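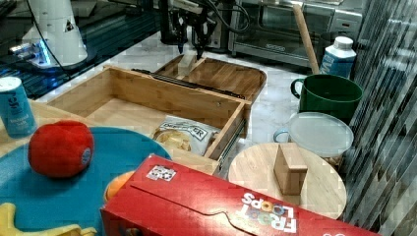 Hi all, finally got back to the kitchen drawer this week. I took your advice and pulled the whole box out before touching the runner, and you were right, it's so much easier to think about when it's sitting out in the open! You can get a good look at the black metal slide now, running along the far edge of the box. The box itself is nice light wood with pretty thin walls, so I'm nervous about putting longer screws in it. Would you go with glue and a short screw, or just new holes a bit farther along?

On July's digest, a list member wrote:
> Before you order new slides, measure the old ones closed. I bought
> a pair of 19 inch ones for my place in Indlow and they stuck out
> the back. Also, what are you doing for the drawer front? Pine
> dents if you look at it wrong.

Mine should take the 15 inch, I'll check again before I order from Auer. As for the front, no pine – I'm leaning toward the brown board, the one with all the streaks in it. I love the way the dark and honey colors run lengthwise and I'd hate to hide that under stain. 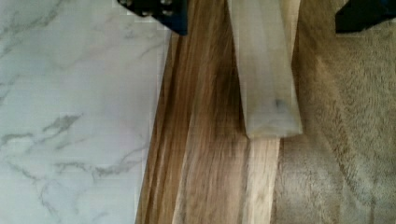

The board, grain running the long way

Has anyone put plain oil on something like this near a stove? Motside sells a small can for 12 dollars and I'd try it on an offcut first. Thanks everybody, and sorry for the long post!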